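Print this page
E-mail this page

Automation of the sorting and kitting work at Plomico, Clernden
Progress report to the Inero fund, second period

1. Purpose of this report

This is the second of the three reports which we agreed to send you. It covers the period up to the end of June. The first report was mainly about the purchase of equipment and the safety assessment. In this one we give more space to the people who do the work, as you asked in your comments.

For readers who did not see the first report: Plomico prepares small kits of parts for furniture repair. A kit holds hinges, screws, felt pads, knobs and a printed sheet. Until last year all kits were filled by hand. The grant pays for one robot arm, for the training of staff, and for the time that staff spend away from normal production.

2. What was planned and what was done

The plan for this period had four parts.

The first was to move the arm from simple test movements to picking real parts. This is done for the knobs, the felt pads and the larger hinges. It is not done for the screws. The fingers of the gripper are too wide to take one screw from a group, and we have stopped trying until the narrower fingers arrive from Huet.

The second was to train staff from the kitting team to operate the arm. We planned for six people and six have finished the basic course. Two of them have also started the longer course, in which they learn to teach new positions to the arm and to correct old ones.

The third was to prepare 3,000 kits in which at least one part was placed by the arm. We reached this number in the last week of June. Each of these kits was also checked by a person before closing, and this will remain so for the whole project.

The fourth was to write the work instructions again. This is late. We have a complete draft for the morning start and for the stopping procedure, but the part about changing from one kit type to another is still only notes.

3. What has changed for the people

Before the project, the kitting team had 19 members and all of them did the same work in turns of two hours. There are still 19. No person has lost a job or working hours, and we repeat here the promise from our application that this will not happen during the funded period.

The content of the day is different for those who work with the arm. They fill fewer kits by hand and spend more time looking, waiting, and correcting. We expected that everybody would find this easier. In the conversations we had in May, the answers were mixed. Most said that their hands and shoulders were less tired at the end of the day. Several also said that the waiting is tiring in another way, and that it is difficult to stay attentive when the arm makes the same movement many times without a mistake. One person asked to return to full hand work, and we agreed to this.

As a result we made the turns at the arm shorter. They are now one hour, and then the person goes back to the hand tables. We will see after the summer if this is a good length.

Another change concerns pay. In the first report we wrote that operators would receive the same pay as before during training. The team told us that they did not find this right, because the responsibility is higher. From June, people who have finished the basic course receive a small addition for each hour at the arm. This comes from Plomico's own budget and we ask nothing extra from the fund for it.

We also noticed that the older members of the team know many things about the parts that were never written down. For example, they know that the hinges from one supplier stick together in pairs, and that the felt pads must be put with the glued side down or they catch on the printed sheet. When we taught the arm we had to ask about each of these points. Some colleagues told us it was the first time that they were asked how they do their work. We would like to keep this habit, also for tasks where no robot is used.

4. Problems and stops

We recorded 43 unplanned stops in this period. The largest group came from parts which were not lying where the arm expected them. The second group came from the cable, which was pulled when the arm turned far to one side. After we limited this turn there were no more stops of that kind. A smaller number were stops made by the operators because they did not feel sure. We count these together with the others, but we do not treat them as faults. Everybody was told in the training that they may stop the arm at any moment and do not have to explain it.

There was no injury and no contact between the arm and a person.

The surface under the arm also needed attention. On a plain wooden table the natural colour differences of the wood, and the shadow of the arm itself, can disturb the detection of small brown parts. We have tried different lamps with moderate success. A grey mat works better, but the parts slide on it when they are put down. The operators prefer the wood for this reason and we have not yet decided.

5. Spending

Spending is a little under the plan, mainly because the narrower fingers are ordered but not yet paid. The training cost more than we calculated. We had forgotten to include the hours of the colleagues who replace the people in training at the hand tables. We propose to move the unused amount from the line "travel" to the line "staff time". The visit to Huet was replaced by calls, so the travel money is not needed. Please let us know if you require a formal request for this, or if your agreement to the present report is enough.

6. Next period

In the next period we want to:

- test the narrower fingers with the three most common screws
- finish the instructions for changing between kit types
- complete the longer course for two people and start it for two more
- repeat the conversations with the whole team, including those who do not work at the arm
- decide between the wooden surface and the mat

We would also welcome a visit from you. The best time is between 9.30 and noon, when the arm is normally in use and the team can answer questions.

7. Pictures

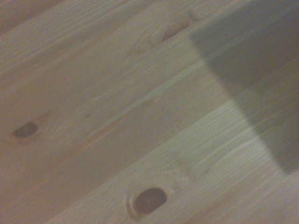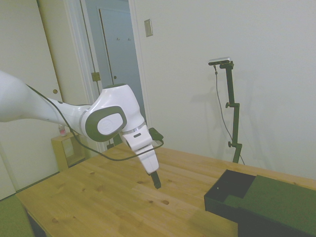

Work at the table in Clernden. First picture: the wooden surface from close by. Second picture: the arm with its gripper above the table.

Report prepared by the project office, Plomico, Clernden

Print this page
E-mail this page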